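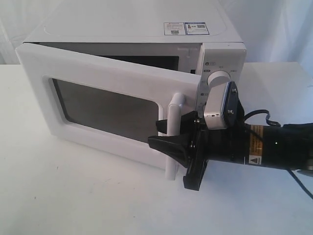 전자레인지는 어떤 걸 가져오면 되나요?
방마다 콘센트가 하나뿐이라 700W급 이하 소형만 됩니다. 오븐 겸용은 안 받아요. 입주 신청서 '가전' 칸에 모델명 적어 주세요. 없으면 공용주방 것 쓰시면 되고요.

플룸빌(Flumville) 하우스 입주 FAQ
최종 수정 2026년 8월 21일. 급하게 고친 거라 오타 있을 수 있음. 틀린 거 보이면 프런트로 알려 주세요.

1. 신청이랑 계약

방은 몇 개고 지금 빈 방 있나요?
본관이랑 별관 합쳐서 70실. 빈 방은 매일 바뀝니다. 전화로 물어보시는 게 제일 빨라요. 홈페이지 현황표는 하루 늦게 반영됨.

최소 계약 기간은요?
한 학기. 방학만 쓰는 단기는 별관만 가능하고 본관은 안 됩니다. 단기는 보증금이 없는 대신 월세를 선납하셔야 해요.

외국 국적인데 서류가 다른가요?
여권 사본, 재학증명서나 입학허가서. 외국인등록증은 나오는 대로 제출하시면 됩니다. 영문 계약서는 요제피나 후데츠(Jozefína Hudec) 님한테 메일로 요청하세요. 체코어도 된다고 합니다. 에티오피아 학생분들은 별관에 사는 원디무 아두그나(Wondimu Adugna) 님이 암하라어 안내문을 만들어 두셨으니 프런트에서 받아 가세요. 내용이 한국어판보다 자세합니다.

보증금은 언제 돌려받나요?
퇴실 점검 끝나고 16일 안에 입금. 계좌는 본인 명의만 됩니다. 부모님 계좌로 받으시려면 위임장 필요. 양식은 프런트에 있어요.

중간에 나가면 위약금 있나요?
한 달 전에 말씀하시면 없습니다. 그 뒤에 말씀하시면 남은 날짜 상관없이 한 달치 월세가 빠져요. 군 입대, 교환학생 파견은 증빙 내시면 예외.

방 바꿀 수 있어요?
학기 중 한 번. 소음, 곰팡이, 룸메이트 문제면 횟수 상관없이 상담해 드립니다. 단 같은 층 안에서 옮기는 게 우선이고 다른 층은 대기 걸립니다.

2. 입주하는 날

몇 시에 가면 되나요?
오후 두 시부터 여덟 시. 늦으면 미리 전화. 야간에는 당직자가 한 명이라 순찰 중이면 좀 기다리셔야 합니다.

차 댈 데 있나요?
정문 앞 짐 내리는 자리만 30분. 장기 주차는 안 되고 근처 공영주차장 이용해 주세요. 입주 주간엔 골목이 막혀서 뒷문으로 들어오시는 게 나아요. 내비에 '질틱(Jiltik) 세탁소' 찍으면 뒷문 바로 앞입니다.

택배 먼저 보내도 되나요?
입주 이틀 전부터 받습니다. 그 전에 온 건 반송돼요. 상자에 이름이랑 방 번호 꼭. 방 번호 모르면 신청번호라도요. 이름 없는 상자가 매년 쌓입니다 제발 적어 주세요.

엘리베이터 있어요?
본관 있음, 별관 없음. 별관은 3층까지. 손수레는 신분증 맡기고 빌려 가시면 됩니다.

침구 주나요?
매트리스랑 책상, 의자, 옷장, 블라인드까지. 이불 베개는 본인 준비. 매트리스 크기는 슈퍼싱글이에요. 급하면 스키바(Skiva) 침구세트를 프런트에서 살 수 있는데 색깔은 못 고릅니다. 회색 아니면 남색.

3. 가전이랑 주방

냉장고는 방에 있나요?
본관은 방마다 소형 하나. 별관은 층마다 공용. 공용 냉장고에 넣으실 땐 이름이랑 날짜 스티커 붙이세요. 스티커 없는 건 매달 마지막 날 정리합니다. 김치는 밀폐용기에 한 번, 비닐에 또 한 번.

방에서 못 쓰는 물건은요?
전기장판(자동차단 없는 것), 인덕션, 핫플레이트, 에어프라이어, 전열기, 향초. 고데기는 돼요. 가습기 됩니다. 멀티탭은 개별 스위치 있고 과부하 차단되는 걸로만. 문어발 적발되면 첫번째는 구두 경고, 두 번째부터 벌점.

중고로 산 가전도 되나요?
KC 마크 있으면 됩니다. 해외에서 가져온 건 전압 확인하세요. 110V 전용은 변압기가 있어도 안 됩니다. 전선 피복 벗겨진 건 당연히 안 되고요.

공용주방은 몇 시까지?
오전 여섯 시부터 밤 열한 시. 시험기간엔 새벽 한 시까지 엽니다. 가스는 밤 열한 시에 자동으로 잠기고 그 뒤엔 전기포트랑 전자레인지만. 생선 굽는 건 후드 제일 가까운 자리에서 해 주세요.

그릇이나 냄비 있나요?
냄비, 프라이팬, 도마는 있고 칼은 프런트 대여. 그릇이랑 수저는 각자. 쓰고 나서 바로 설겆이. 싱크대에 담가 두고 가는 거 금지입니다.

전자레인지 안에서 음식이 터졌어요.
플러그 뽑고, 식은 다음 젖은 행주로. 세제 바로 뿌리지 마시고 행주에 묻혀서 닦으세요. 냄새 나면 물에 레몬이나 식초 조금 넣어 돌리면 좀 빠집니다. 계란 껍질째 돌리지 마세요.

4. 세탁, 난방, 인터넷

세탁기 얼마예요?
한 번에 1,500원, 건조기 2,000원. 앱 결제만 되고 동전 안 됩니다. 끝나고 10분 지나도 안 꺼내시면 다음 사람이 바구니에 꺼내 놔도 되는 걸로 합의돼 있어요.

운동화 빨아도 되나요?
세탁기는 안 됩니다. 지하 손빨래 싱크 쓰세요. 뒷문 앞 세탁소에 맡기면 입주민 할인 있어요, 카드키 보여 주시면 됨.

난방은 언제 틀어 주나요?
중앙난방이고 11월부터. 그 전에 추우면 프런트에 말씀하시면 라디에이터 빌려 드리는데 수량이 적어서 1층 북쪽 방 먼저입니다. 온도는 방 조절기로 23도까지.

와이파이 비밀번호는요?
입주할 때 드리는 종이에 있습니다. 잃어버리셨으면 카드키 들고 프런트로. 전화로는 안 알려 드려요. 개인 공유기는 설치 가능한데 이름을 방 번호로 해 주세요.

인터넷이 느려요.
밤 열 시쯤은 원래 느림. 랜선 꽂으면 훨씬 낫습니다. 랜선 꽂아도 느리면 속도 측정 화면 캡처해서 보내 주시면 통신사에 같이 넣을게요.

5. 생활

통금 있나요?
없습니다. 자정 이후엔 정문이 잠기니까 카드키 꼭 들고 나가세요. 재발급 만 원.

친구 재워도 되나요?
한 달에 최대 2박, 전날까지 신청. 2인실은 룸메이트 동의 서명 있어야 됩니다. 방문만 하는 건 밤 열 시까지 자유, 방명록만 적으시면 돼요.

반려동물은요?
안 됩니다. 물고기도 안 돼요. 어항 누수로 아랫방 천장 교체한 적이 있어서.

쓰레기는 어디에?
지하 분리수거장. 종량제 봉투는 1층 자판기. 음식물은 카드키 찍고 버리는 방식이고 관리비에 같이 청구됩니다. 큰 가전이나 가구는 그냥 두고 가시면 안 되고 스티커 사서 붙이셔야 해요. 쓸 만한 건 나눔 선반에 두셔도 되는데 일주일 지나면 치웁니다.

자전거 보관은?
뒷마당 거치대. 등록 스티커 붙이세요. 고장나면 길 건너 보즈쿠르트(Bozkurt) 자전거에서 펑크 정도는 금방 해 줍니다. 점심시간엔 문 닫아요.

아프면 어떻게 하나요?
응급은 119 먼저, 그 다음 당직실 내선 461. 상비약은 밴드, 소독약만 있습니다. 먹는 약은 드릴 수 없어요. 제일 가까운 약국은 정문에서 왼쪽으로 5분.

6. 퇴실

점검 때 뭘 보나요?
벽 못자국, 매트리스 얼룩, 옷장 문, 블라인드, 하수구 머리카락. 양면테이프 자국은 헤어드라이어로 데워서 떼면 잘 떨어집니다. 입주할 때 찍어 둔 사진 있으면 같이 보여 주세요. 원래 있던 흠집은 안 물립니다.

가져온 전자레인지 두고 가도 되나요?
작동되고 깨끗하면 나눔 선반 옆 바닥에. 선반 위에 올리지 마세요, 휘어요. 안 되는 건 폐가전 무료수거 신청하시고 수거일 아침에 내놓으시면 됩니다.

우편물은요?
퇴실 후 한 달 보관. 그 뒤론 반송 처리합니다. 주소 이전 신청은 우체국에서 본인이 직접.

여기 없는 질문은 프런트 운영시간(오전 아홉 시~오후 여덟 시)에 전화 주세요. 메일은 답장이 하루 이틀 걸림.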